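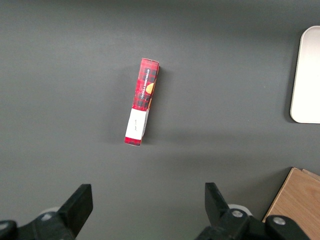

4.3 Recording a pick (wrist view)

Do 4.1 and 4.2 first. If the wrist view is upside down go back to 4.2, don't carry on and hope.

1. Clear the table. Leave the item, the white tray and the wooden board, nothing else.

2. Put the item down on its long side, narrow edge up. The shortbread box is the usual starter on the Waltau bench. Bit of a tilt is good – dead straight every time teaches the arm very little.

3. Open the jaws all the way. Both fingers should show at the bottom of the wrist view, item above and between them.

4. Check the gap. Clear tabletop between item and tray, or the fingers will catch the rim on the way down.

5. Press Record on the Jedia panel. Wait for the beep. Then move.

6. Guide the arm down slowly, close, lift, place in tray. One go. No stopping halfway to think.

7. Press Stop. Type the item name, same spelling everytime. "Shortbread" and "short bread" end up as two items.

8. Keep or bin. Bin if: fingers slipped, your hand got in view, item left the table.

9. Move the item, new angle, back to step 3.

Note: a full set is 309 kept runs per item. Binned ones don't count. The Balogun starter set has 2,035 runs over all items, so yours gets added to that, it does not replace it.

Note: soft shadows are fine. Hard glare off the tray is not, pull the blind or shift the lamp.

CAUTION: fingers out of the jaws whenever the panel light is green. The close command does not check whats in there.

CAUTION: don't squeeze card boxes past setting 3. A crushed corner changes how the box looks – swap it for a new one and note the run number.

Error 214 after Stop = disk full. Run not saved. Copy the folder to the Oltden drive, empty it, redo the run.

Next: 4.4 Recording a place on the board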